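3.2 Workcell and gripper upkeep

The cell at the Vevdale laboratory consists of one arm, a two-finger gripper and a wooden bench top. A fixed camera faces the bench and a second is carried at the wrist. Colour calibration of both is covered in Section 3.4.

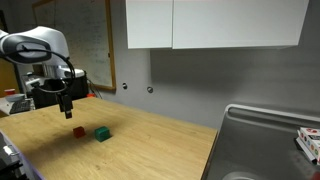
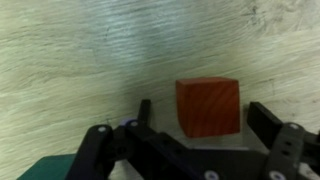 Figure 2. The cell with coloured cubes on the bench: (top) fixed view; (bottom) wrist view, with the red-orange cube between the open fingers.

Finger alignment was the main source of drift in the earlier trials (Kahsay and Fikre, in preparation). The linkage screws work themselves loose under repeated closing, and the resulting play shows up as a lateral offset at the fingertips. In the present study the screws were checked with a torque driver every 1000 grasps. Any screw that turned before the driver released was removed, cleaned and refitted with low-strength threadlocker, and the gripper was left open overnight to cure.

After each check the fingers were closed on a machined gauge block held in the bench fixture. An offset greater than 2 mm between the block centre and the commanded centre was treated as a fault, and the tool centre point was then re-taught using the Preter routine. Smaller offsets were logged but left uncorrected. Re-teaching took roughly 5 minutes and was always done by the same operator (M. Fikre) to limit variation in how the block was seated.

The wrist cable requires separate attention. It must carry enough slack to allow full rotation of the last joint, but a loop that hangs too low can foul the fingers during side approaches. We set the loop with the wrist at its travel limit and marked the clamp position in paint. The clamp slipped once, in September, and the affected grasps were excluded from the analysis in Section 4. No other cable faults were logged.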